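Parry Stone Sealer, Water-Based, for Marble and Limestone

Reviewed by Mircea Văduva, 2023-09-26
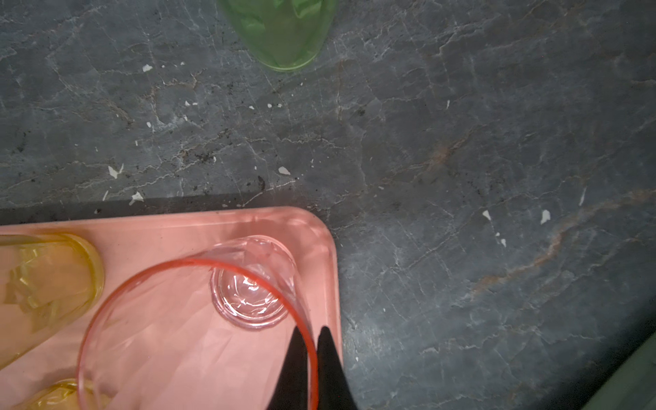
Parry is a penetrating sealer. It soaks into the pores of the stone and leaves no film, so the finish of the counter should be the same after treatment as before it. Buyers who want a gloss should look at a topical coating, with the understanding that coatings scratch and have to be stripped before they can be renewed.

The product comes ready to use in a plastic bottle with a screw cap. There is no sprayer in the box. I applied it with a folded cotton cloth, which gave better control near the sink cutout than the foam pad I tried first. The pad released too much liquid at the edges and left a run down the cabinet face. It wiped off with plain water.

Preparation takes longer than the sealing. The stone has to be bare, free of soap residue, and fully dry. I washed it with a neutral cleaner, rinsed twice, and left it overnight. The label asks for seven hours of drying time. That is adequate for polished stone and too short for a honed surface in a damp room.

Application is simple. Spread an even wet layer, wait ten minutes, then buff off everything that has not gone in. Do not let the excess dry. On one offcut I left a patch on purpose, and it set to a cloudy haze that needed a second wet coat and hard rubbing to lift. The second coat goes on an hour after the first. On dense marble it was hardly absorbed at all, and I would skip it there. Limestone took both coats readily.

I tested on offcuts of polished marble and honed limestone, using water, olive oil, black coffee, and red wine. Water beaded on both. Oil left no mark on the marble after an hour and a faint ring on the limestone, gone by the next morning. Coffee wiped clean from both. Wine left no color, but it dulled the polish on the marble where it sat.

That last result is etching, and no penetrating sealer prevents it. Acid reacts with the calcite in the stone whether or not the pores are filled. The label mentions this in small type on the back. It belongs on the front.

Odor is mild and clears within the afternoon with a window open. The cap is poor. The thread is shallow, and the bottle leaked slightly when stored on its side.

For comparison, Fostside's solvent-based sealer gave the same oil resistance on marble and did better on limestone, with no ring. It also smells strongly, darkens honed stone a little, and calls for gloves and forced ventilation. For a kitchen in daily use I would take the Parry. For an outdoor limestone sill, the Fostside.

Retest with a few drops of water every June and recoat when they stop beading.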